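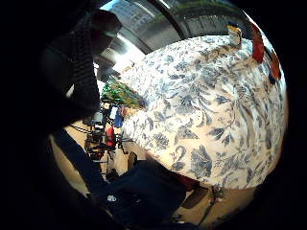
4.3 Where the tracking failed

The supplier's note for the Zerex hand-held gripper says that position tracking is "robust in ordinary homes". Our data do not bear this out. Of the 600 demonstrations recorded at the Lodevside flat, 95 had to be thrown away because the recovered path of the gripper jumped, drifted or stopped altogether. The recording software flagged only a few of them. The rest passed every automatic check and were found when two of us replayed the paths by hand, a step that the published method leaves out.

Most of the bad recordings came from work at the table. Figure 4 shows the wide view from the gripper at this stage: a patterned cloth fills much of the picture, a window lies beyond it, and the operator's sleeve covers a good part of the upper left. Each of these is a plausible source of trouble. Printed flowers and leaves give the tracker plenty of points to follow, but a motif that looks much like its neighbour can be matched to the wrong one. Glare from a window can wash out detail. A sleeve moves with the arm and tells the tracker nothing about the room.

We are wary of saying which of these mattered most. Earlier work with the same tool blames repeated patterns, on the strength of one test with a checked floor. When we laid a plain sheet over the table and repeated 80 of the tasks, failures became less common, but the blinds had been lowered that afternoon as well, so the comparison is weak. We report it because it is the only one we have.

The fault had a practical cost. A policy trained before the bad paths were removed was run on the Quartey arm at reduced speed. On its third trial the arm drove the closed fingers down into the table edge and kept pushing until the operator hit the stop button. The force limit had been left at the factory setting, which was our mistake. Even so, the training data contained paths that passed straight through the tabletop, and no part of the Mevdale toolchain raised an objection.

A larger data set is often offered as the cure. We doubt it. Adding 3000 recordings made in the same flat, with the same tracker, would add more of the same error, and the checks that missed it here would miss it again.

Figure 4. View from the hand-held gripper at the table, with patterned cloth, window and operator's sleeve.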